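Living > Small Spaces > Interviews

"I fold it, and the room is again a room"

The owner of the laundry corner asked us not to print a name, only the street, which is Brunner, and the size of the apartment, which is 39 square meters. We met there on a Monday, with coffee, and we talked first about the thing that takes most of the space in such a home: clothes that are not clean, but also not yet washed.

"In my old place I had a big wicker basket with a lid," the owner told me. "It was beautiful and I hated it. When it was empty it was exactly as big as when it was full."

The basket was given away in the move to Trosstead. After it came a row of paper bags, then a plastic tub, and finally a pop-up hamper, the kind with a wire spring inside that jumps open when you let it go. It cost 14 dollars at Prernetti, a household store two stops away.

"I bought it for one summer. I thought the spring would break. Now it is the ninth year of my life in small apartments and this is the only thing I would buy again."

I asked what is so good about it. The answer was the mesh. Gym clothes can breathe in it, and the owner can see from across the room how full it is.

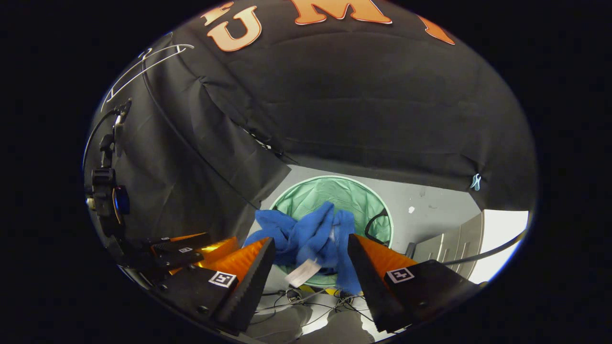
The green hamper by the gray wall, with its opening turned to the room.

Laying the hamper on its side is a habit here. "If it stands up, I throw from far away and I miss. If it lies down, I have to walk to it. So I walk, and the socks go inside." The owner laughed and said that guests find this strange.

There are also complaints. The mesh catches on zippers, and a wet towel makes the whole hamper lean. Folding it flat is a small fight — you must twist the rim like a figure eight and push, and the first time it flew back and hit a lamp. "The instructions had two drawings. Between the first drawing and the second one, something happens that they do not show."

The black fabric has its own story, which we did not finish. The owner likes dark cloth because it softens the light and makes a corner feel separate, and wants more of it before winter. A shop in Clundel sells it by the yard, but only on weekday mornings.

And the washing itself? "Every 9 days. I know it is a strange number. I have clothes for nine days, so I wash on the ninth, in the evening, when the machine downstairs is free."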